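Home | Workshops | Open Day | Contact

Open day walk-through: bin picking table, Rilley hall
January 21, 2020 – by Fiona Carnegie

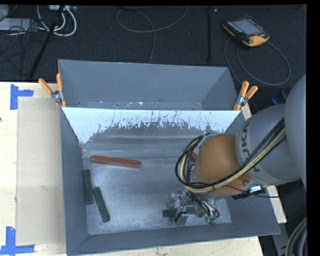
Before the doors open

1. Clamps on the bin divider – OK. Both orange-handled ones are biting well. Please give them a friendly tug again at lunch, as we did in October.

2. Bin floor and divider – OK, with a comment. The pale surface on the divider is badly worn in the middle, down to bare metal. It's only looks, and I rather like it, but run a gloved hand along that ragged edge for burrs.

3. Blue tape marks on the table – OK. If one lifts, call Ifans before you press it back down, bless him, he measured those twice.

4. Cable bundle at the wrist – watch. The loop beside the orange joint is a generous one, so stay with slow speed for the first 5 picks and see that it clears the bin wall.

5. Pendant – needs action. It's on the carpet with its cable in loops, and I'd like it on its hook before any guests come in.

6. Power strip and white cables behind the table – needs action. Cover or tape, whichever Stuledar has left in the cupboard.

With guests in the hall

7. Groups of 26 at most, two hosts to each, everyone behind the rope.

8. Red and green bars go back in the bin only with the arm stopped – and yes, that includes me!

Next check in 45 minutes.

Recent
Gririer conveyor checklist
Visitor badges and parking
Notes from the October open day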